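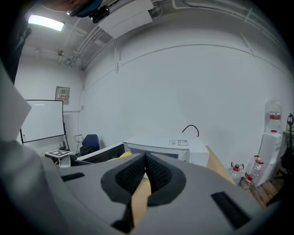 Small office at the Leitner Building, Dondton: white walls, blank whiteboard, plenty of conduit.

Small Rooms for Rent, Gallery Page 16
Text and visit by Noeline Donnelly

The Leitner Building describes its small offices as "calm, flexible rooms with a clean professional finish." I have been collecting rooms like these since September, and I've learned to read the word "clean" with care. In a rental listing it mostly means white. The room I was shown is white, so on that point the listing and I agree.

The asking rent is $443 a month with a $700 deposit. Nurura, the agency that handles the building, calls this a starter office. I asked what you start there and was told it was up to me.

The walls

A big plain white wall does a lot for a small room. It makes the place look larger than it is, which may explain why every agent in Dondton is so fond of them. There is a thin gray line of trim up high, and I rather like it. It gives your eye somewhere to stop. The listing calls it "architectural detailing," and I would not go that far.

Before you sign, ask if you can hang things. The agency's sheet says tenants may use "approved fixings" but doesn't say who approves them or what they are. I asked twice and got two answers. If you are the kind of worker who pins up drawings, calendars or shipping schedules, get the answer in writing, or figure that the white wall is going to stay a white wall.

The ceiling

For a simple room, it has a busy ceiling. The pipes for the wiring run along the surface, over the top and down the corners, where a builder with more money would have buried them. The sheet says "accessible services throughout." I suppose that is one way to put it.

To be fair, I have come around to exposed conduit over the last few visits. When something stops working in a room like this, an electrician can follow the pipe and find the trouble without cutting a hole in your wall. In the older Leken Street offices (Page 5 of this gallery) everything is hidden, and the tenant I spoke to there had waited through most of a winter to get one outlet fixed. So I won't mark the room down for it. I only object to being told it is a feature.

The light

Fluorescent, rectangular, bright. If you have worked in a school or a dentist's office you know it already. I've yet to meet anybody who picked this kind of light for their own kitchen, but it does let you read small print and find a dropped screw.

The agency says the lighting is "energizing." I would bring a desk lamp.

The electrical panel

It is a small gray box on the wall at mid-height, with a white label strip across the front. Not pretty, and I have seen tenants in other buildings hang a coat or a poster over theirs. Don't. Ask which circuits it serves and if any of them belong to the room next door, because I have now been in two buildings where a neighbor's space heater was somebody else's problem. Nurura's sheet says nothing on this. The young man who unlocked the door for me said he would find out, and he may well be doing so as I write.

The whiteboard

Blank, thin black frame, black metal stand. I am suspicious of whiteboards in general. They show up in every rental room I visit, along with the phrase "ideal for collaboration," and I would love to know what share of them ever get used for anything beyond the door code and somebody's lunch order.

This one at least stands on its own feet. A board on a stand can be turned to the wall, pushed into a corner or moved out when you need the floor for boxes. A board screwed to the wall is there for the length of your lease. If you have the choice, take the stand. Try writing on it before you count it as part of what you're paying for, and then try wiping it off. I did not bring a marker with me, so on this one you're on your own.

The chair

Dark blue back, pulled in at a desk. I can't tell you if it is any good over a full afternoon. Agencies like to write "ergonomic seating included," and what you get is a chair that goes up and down if you are lucky. Sit in it for ten minutes before you decide. Lean back. If the agent starts to look at the time, stay for five more.

Ask also if the furniture is included in the rent or only "available." In this building the answer is that a desk and one chair are included and anything more is extra. I had to dig for that. It is on the back of the sheet, under parking.

Storage

The listing says "storage solutions." I asked where those were and was told that tenants usually bring their own. That makes it a room, with storage being your solution. If I took it I would want one tall cabinet and nothing on the floor at all, as a small room gives up very fast once boxes start to gather along the base of the walls. Anyone who ships goods for a living should think hard about this. Where do the flat cartons go? Where does the tape go? Where do you stand while you pack?

What it costs, again

The rent goes up 5 percent after the first year. That was also on the back of the sheet. The deposit is returned "subject to inspection," and with this much white paint around I would take careful photos of every wall on the day I moved in, close up, with the light on. I have heard the same scuff argued over by three tenants in a row in one building, and each of them paid for it.

Would I rent it?

Maybe, for the right sort of work. Somebody with a laptop and a phone who wants a door to close could be fine in it. Somebody with a sewing table, a printer and a dog would not last long. I don't believe it is calm and I don't see how it is any more flexible than other rooms, but it is bright and the wiring can be reached, and I have put worse on these pages.

I would still ask for a lower rent. I asked, in fact, and was told there was "a lot of interest." There is always a lot of interest.

Reader notes on this page

From a tenant down the hall: "You are right about the light but you get used to it. I put up a cheap floor lamp and keep the big one off after four. The interest thing made me laugh. They told me the same, and the room next to mine has been up for rent the whole time I've been here."

From M., Dondton: "Could you say how noisy it was? I do phone work and the walls in these buildings are like crackers."
Reply from Noeline: I was there at 11 in the morning and heard a cart go by in the hallway and not much else. One visit proves very little. Go at a time when you would be on the phone, and have a friend talk on the other side of the wall.

From a former Leken Street tenant: "It was two outlets, for the record."
Reply from Noeline: Thanks, I'll fix that on Page 5.

Previous page: Page 15, Over the Hardware Store
Next page: Page 17, coming when I can get somebody to call me back
Back to all rooms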